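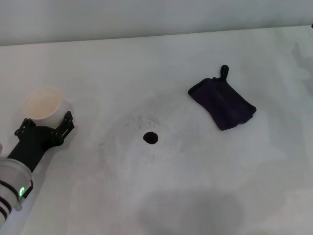

Paper cup and the pale table

Uka Home Forum > Tables, Desks and Counters
Paper cups on a matte white top: coasters or no coasters?
233 views

mattefinish_mel
Joined in March
Posted 20/11/2023

Ok so I need opinions before I drive everyone in our break room nuts. We got a new table, the Hullska one with the matte top, and I love it. It's this light gray-white that goes with the wall, and I spent way too long picking it (the other choice was a shiny one and I could see every light bulb in it at the store!).

The problem is coffee. We all drink out of plain white paper cups, the 8 oz Brurnetti ones, and people set them down anywhere they like. I've been wiping rings off the old table for years and I do not want to start again on this one. Do I put out coasters? Do I make people use real mugs? Is matte worse than shiny for this? The leaflet says "wipe with a soft cloth" and that's the whole care section.

dot_on_the_counter
1259 posts

Matte is worse. Sorry! I had a matte desk and anything that sat on it long enough left a mark you could only catch from one side of the room. Coasters, and get heavy ones, the thin cork kind stick to the bottom of the cup and then drop in your lap.

greenmug
Gonna disagree with Dot. Matte hides way more than gloss does. I have a matte kitchen table and two kids and the only thing that ever stayed on it was marker. A paper cup is about the gentlest thing you can put on a table. It's mugs that do the damage, that rough unglazed circle on the bottom is like sandpaper. I'd keep the paper cups and skip the coasters.

dot_on_the_counter
Marker AND coffee, in my case. Light roast, even.

sawdust_and_toast
What's the top made of? Painted, laminate, something else? You can't really answer this without knowing. If it's painted I'd leave it alone for a good while before putting anything hot on it. If it's laminate, greenmug is right and you can stop worrying.

mattefinish_mel
I don't know!! The box is long gone and the leaflet doesn't say. It feels smooth and a bit chalky, if that helps. I asked at Jin where we bought it and the guy told me "it's a composite" and then wandered off to help somebody with a lamp.

Anyway, second thing. I have a super close gray view that I keep squinting at. There's a big rounded outline, really faint, and kind of a darker patch inside it near the middle. Plus one tiny dark speck over to the right. Is that a ring? Is it a shadow? Am I losing it? I go back and forth every time I look.

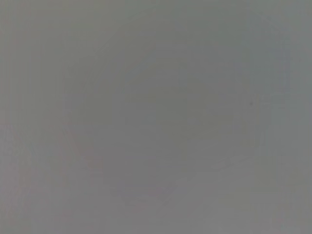

Re: Paper cups on a matte white top (page 2)

greenmug
I had to tilt my screen to find the outline. That's a shadow, Mel. It fades in and out all the way along and a coffee ring would have at least one hard edge somewhere.

dot_on_the_counter
I see the outline and I don't like it. Not saying it's coffee. But "it's probably a shadow" is what I told myself about my desk for a whole winter.

sawdust_and_toast
Too blurry to call either way. I wouldn't even swear to what surface that is, it's gray from one end to the other. The speck could be dust. Run a finger over the table and check it with a lamp held low from the side, then turn the lamp around and check again. A shadow will move when you move the light, and a stain stays put.

mattefinish_mel
Ooh, the lamp thing is smart, I'm going to try it when the room is quiet. And I'm weirdly attached to the speck now.

crumbsweeper
Popping in because we have the same kind of paper cups at work. The bottom rim is what to watch. If someone overfills and it runs down the side, the coffee sits under there and you don't see it until the cup gets picked up. We put one big tray in the middle of the table and everybody parks their cup on it. No coasters to lose. People grumbled and then they used it.

greenmug
A tray is fine. I'd take a tray over coasters. Still think the table can handle it though.

dot_on_the_counter
Tray gets my vote too, mark it down, greenmug and I agree on something.

mattefinish_mel
Tray it is! Now, does it have to be white to match or can I get the yellow one I've been eyeing?

sawdust_and_toast
Yellow. But stick some felt on the bottom before you slide it around on that top.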